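Retcombe Mending Library: how it's going, month eight

November
By Mei Halvorsen 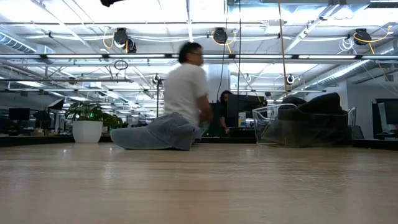 A denim cap on one of our tables.

Hi Hjørdis,

You asked for something shorter than last time and with fewer spreadsheets, so I'm writing this one the way I'd tell it to you over coffee. The money part is near the end, and the full ledger is going to the Pruitt Fund office separately (I know Accounts likes it in their own template, and I've made my peace with their template).

The big news is membership. We said in the application that we'd like to reach 100 borrowing members by the end of the first year, and we're at 98 with four months to go! I'm trying not to be smug. A good chunk of those came in after the school uniform drive in August, when word got around the Jasport bus that we'd take up trousers for free if you sat down and learned to do the second leg yourself. Parents loved that. The kids mostly wanted to play with the button tin.

The tool shelf is getting real use now. The sewing machines go out for two weeks at a time and there's a waiting list for the heavy one, the one that can handle canvas and jeans. I'd like to buy a second. The overlocker is a different story. People borrow it, get scared of the threading, and bring it back the next morning. I've started doing a half-hour threading lesson before it leaves the building, and since then it has stayed out for the full loan each time, so I think we've cracked it.

Classes. The beginner evenings at 6:30 are full and have been since spring. Darning is the surprise hit, and I had it down as the one we'd end up dropping. Zippers are less popular than I'd hoped. I ran the zipper class twice and both times half the room wanted to talk about hems, so next term it's going to be "hems and zippers" with the hems first, and I'll sneak the zippers in after the break.

The denim nights are my favorite, I'll admit it. Jeans, jackets, bags, hats, whatever people drag out of the closet. We do patches, frayed edges, and a simple running stitch that anybody can pick up in an evening. We've got a barrel of old jeans for cutting up and it never seems to go down, no matter how many knees we fix. If anyone at your end has dead denim, please don't send it. I mean this kindly.

Now the stuff that hasn't gone well. The lending catalog was supposed to be online by summer and it still isn't. We tried Riturero, the booking system you suggested, and I got as far as loading the machines and the irons, but it wanted a separate entry for every pair of scissors and I gave up somewhere around the pinking shears. We're still on the card box. It works, but it means people have to come in or phone to find out what's on the shelf, and that's no good for anybody who works days. My plan is to put only the big items online and leave the small stuff in the box. I should have done that from the start.

We also lost three weeks of classes in September when the heating was being replaced. I moved what I could into the reading room at the other end of the hall, which was fine for hand sewing and hopeless for machines (two outlets, and one of them behind a bookcase). The beginners got their missed sessions back in October. The intermediate group didn't, and I owe them.

Money. We're inside budget. The thread and needles line is over by $60, all of it machine needles, because denim eats them. The repairs line is under by $256, mainly thanks to the machines being in better shape than I feared when we bought them. With your okay I'd like to move what's left in repairs toward that second heavy machine. The shop in Jasport has a used one on hold until the end of the month, so a quick yes or no on this would really help me out.

What's next: the hems and zippers class, the big items online, makeup sessions for the intermediates, and a winter coat evening for linings and lost buttons. I'd also love it if you came to a denim night. You could bring that jacket with the torn pocket you told me about and we'll put you to work.

I'll send the next one in March, when the year wraps up.

Mei

Retcombe Mending Library | Contact us | © Retcombe Mending Library, all rights reserved | Back to top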